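Grarnach Studio
Software for recording, checking and replaying two-handed demonstrations

Grarnach Studio is desktop software for teams who teach robot arms from human demonstrations. It takes the video and the pose data from a pair of hand-held grippers, puts everything on one clock, and gives you episodes that your training code can read directly. It is made by Mirnmont, a small company in Fladeden, and it works with the grippers you already have if they carry a camera and a printed marker.

The product began as an internal tool. Our own people lost many hours each month to recordings where the left and the right hand did not agree in time. Now the same tool is used by our customers for table-top work: folding, handing over, opening containers, pulling a cord straight, moving small objects between two hands.

What the software does

Time alignment. Each gripper camera, each overview camera and each pose stream is stamped when it arrives and aligned again after the recording stops. You can see the remaining offset for every stream and decide yourself what is acceptable.

Marker tracking. The tracker finds square black-and-white markers in any camera view and calculates the position of the tool. When a marker is hidden, the gap is shown in the timeline in a different colour. We do not fill it silently.

Wide lens support. Calibration for very wide lenses is included, and you can do it with one printed sheet. The result is saved together with the session, so old recordings are still correct after you change a lens.

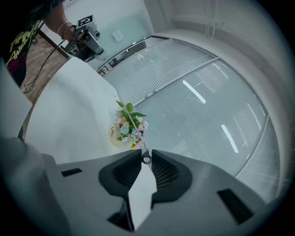
Gripper camera view: flowers by the jaws, second gripper with its marker behind the table.

The live view displays the picture from each gripper side by side with the overview. Many operators keep only the overview open during work and look at the gripper pictures between two episodes. Both ways are fine. The layout is saved for each user.

Episode cutting. Press the foot switch or a key to begin and to end an episode. If you forget, the software proposes cut points from the movement of the jaws, and you accept or move them with the mouse. In release 2 you can also give a name to the parts of an episode, for example "approach", "grasp" and "stretch".

Two-hand planning check. Before an episode goes into your data set, Studio can test if your robot is able to follow it. You load the model of both arms, and the planner reports joint limits, collisions between the arms and places where the speed is too high. This check saves the most time when the hands work close together or hold the same object - a cord, a cloth, a tray.

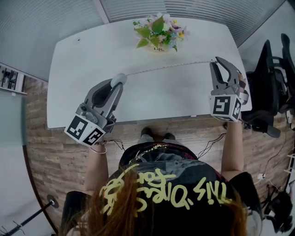

Tasks of this type need a bit more care in the settings. If both hands hold one flexible object, please switch on "coupled hands" in the project. The planner then keeps the distance between the two tools as it was recorded, also when it must slow down one arm. Without this option each arm is timed separately, and the replay can pull too strongly on the object.

Replay and export. Episodes can be replayed in the 3D view or sent to the robot through the Park driver package, which is installed separately. Export is possible as plain files with one folder per episode, or in the format of your own loader with a short Python script. Two sample scripts are delivered with the software.

What you need

A computer with a separate graphics card, one USB port for each camera, and a free disk. Linux and Windows are supported. The replay to a real robot works only on Linux at the moment.

Licence and ordering

Order number 971: Grarnach Studio, one workstation
Order number 483: Grarnach Studio, 10 workstations in the same laboratory

Both include updates and answers by e-mail for one year. The next release is planned for October and will be free for everybody with a valid licence.

For questions about price and delivery please write to Naa Ackah. For technical questions, for example about markers, lenses or a gripper that is not in our list, Helge Nygård will answer you. If possible, send one short recording with your question.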